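Subject: Re: [desk-build] Sag on the 573 deep top

On the Tindach thread, Phúc Tô wrote:

> I have the Erel frame with the rails set 449 apart, and the top
> overhangs 300 at one end. It has started to dip at that end.
> Would a second crossbar help, or do I need a thicker board?
> Also, the cable hole is near the back edge. Does that weaken it?

A second crossbar between the rails will do very little for you. It stiffens the span between the legs, and your dip is outside the legs. The overhang is a cantilever, so what matters is the thickness of the board and how far the support runs out under it.

Deflection at the free end goes up with the cube of the overhang for a point load at the tip, and with the fourth power for an even load. Going from 300 to 200 therefore cuts the tip figure to less than a third before you touch the board at all. If you can slide the feet outwards on the Erel, do that first. The slots on the older version allow it – the newer one has fixed holes and you would have to drill.

If the feet can't move, fit a length of steel angle under the top, running left to right, with at least 800 of it inboard of the leg. Screw it through slotted holes so the board can still move with the seasons. Baidoo used flat bar on his and it made no useful difference, as flat bar laid on its face has almost no depth.

On the cable hole: a small round one near the back takes out very little material, and it only matters if it sits over the leg line, where the bending is greatest. Seal the cut edge with two coats of whatever is on the face. 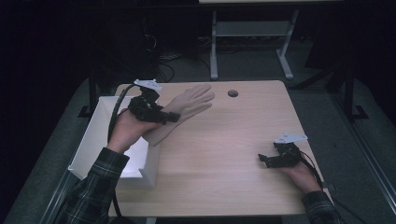 Does the board need to come off before the angle is fitted? Turning it over is best, because a top that is fixed while sagging will be held in that shape by the screws.

Leave it face down on a flat floor overnight with the weight off. Some of the dip is creep and won't come back, so check with a straight edge before you mark out. The Muvura drawings give the screw spacing, though the pilot size on the second sheet is wrong for chipboard screws.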